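Looking After the Flower Cell

2 min read

I've been keeping notes on this cell since February, mostly on the backs of packing slips, and Ankit Grewal finally talked me into putting some of it up with a picture. We call the cell Brullia. It does one job, putting artificial stems into a vase, and it needs more fussing over than you'd think (I love it anyway!).

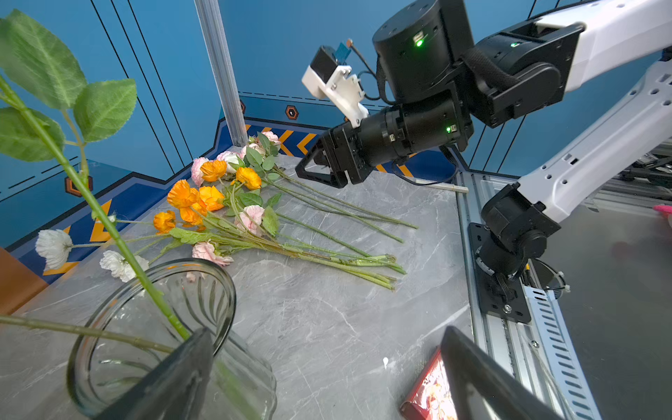

Right arm over the flower pile, gripper just above the stems. Both little lights on the joints are green -- my favorite color at the start of a shift.

My routine goes like this. I check the base bolts first, then run a hand along the rail with the power off and feel for anything that's worked itself free. After that it's the cable behind the wrist sensor. It has to have enough slack for the wrist to turn all the way over, and I learned that one the expensive way, two cables in a single week.

The fingers get wiped every 188 picks. Crisóforo Lozano picked that number and I've never gotten a straight answer out of him about it, but the grip stays good so I leave it alone. Fake petals shed more fuzz than I expected, and it all ends up on the finger pads.

The log says 2807 picks as of 2021-11-21, with four stops I'd call my own fault. Three were me forgetting to re-zero the arm after moving its mounting plate. The other was a screwdriver, and we'll leave it there.

Next job is redoing the cable ties along the rail -- I've got a fresh bag of them and a free morning.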